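Subject: Re: [sketchlist] gouache cracking + the Prundivholm sheets

On paper stretching, Qusai Fakhoury wrote:

> Has anyone had gouache crack on the Kornine block? Mine went on thick, two coats, dried overnight and by morning the sky had little splits all through it. Used the Maihi white straight from the tube. Not sure if it's the paint or the paper or me. Also are we still doing the harbor set at Prundivholm in February, and what size is everyone working in?

Qusai,

Quick one, have to leave in ten min.

It's the thickness. Same thing happened to me with the Maihi white, twice, on two different papers, so I wouldn't blame the Kornine. Thin the first coat down to something like coffee cream and let it go in flat. Second coat a bit heavier if you need it. If I want real body I save it for the last few marks, sails, a window, the edge of a roof, and leave the big sky areas alone.

For the sheet you already have, try a damp brush over the splits, very light, then one thin coat. Don't scrub or you'll pull the bottom layer up and get mud. Might work, might not. I lost one that way and saved one.

Somebody asked off list about gum arabic. A drop or two in the water jar is what I do. More than that and it goes shiny, and then it won't take pencil on top.

Harbor set: yes, still on. 24 sheets total between all of us, 5x7, any medium as long as it's dry when you bring it. No frames please. Leave a half inch border, last time I had to trim people's signatures off and felt terrible about it. I still need three more people for the north side of the harbor, evrybody wants the lighthouse.

Light is best before 9 am. After that the water goes white and you're painting glare.

Easels: I had the Flovo clamp one out last week and the left knob slips. Fine for a 5x7, wouldn't trust it with a full board. Bring a bungee.
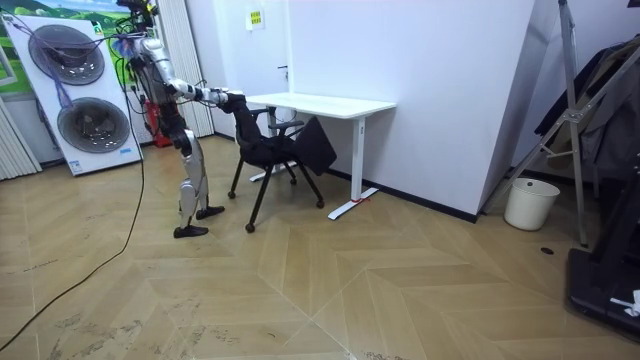 *posted by Jong-dae Geum, to sketchlist*

Couple of leftover things. The list archive is at 2,869 messages and search is slow, so put the medium in your subject line, "gouache" or "oil" or watever, it really does help. And please trim your quotes.

Paper order closes at noon. If you want the hot press say so, otherwise you get cold.

Qusai, send me a scan of that sky before you fix it, I'd like to see how far the splits go

Jong-dae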